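Segura Estate Wines: Storage and Serving FAQ

Print | E-mail

How should unopened bottles be stored?
Lay them flat in a dark place at a steady 55 °F. Swings in temperature do more harm than a constant level a few degrees too warm. Keep them away from ovens and dishwashers.

How long will the Hilar white keep?
Drink it within five years of harvest. It is raised in steel and sees no oak. The red Grornerer cuvée, aged in 600 liter casks, holds longer. 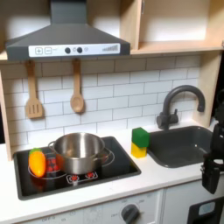

Reading time: 1 min

Do I need to decant?
Only the Grornerer. Pour slowly and stop when sediment reaches the neck. Thirty minutes in the decanter is enough.

What bottle sizes are sold?
All wines are bottled at 750 ml. Magnums of the Grornerer are filled to order; requests close at the end of February.

Are there crystals in my white wine?
Those are tartrates. They form when wine is chilled and have no effect on taste. Stand the bottle upright for a day before serving.

Who do I contact about a faulty bottle?
Write to Nerea Vidal at the Standport cellar. Include the lot number from the back label and keep the cork.

Last revised 15 Dec 2021

Print | E-mail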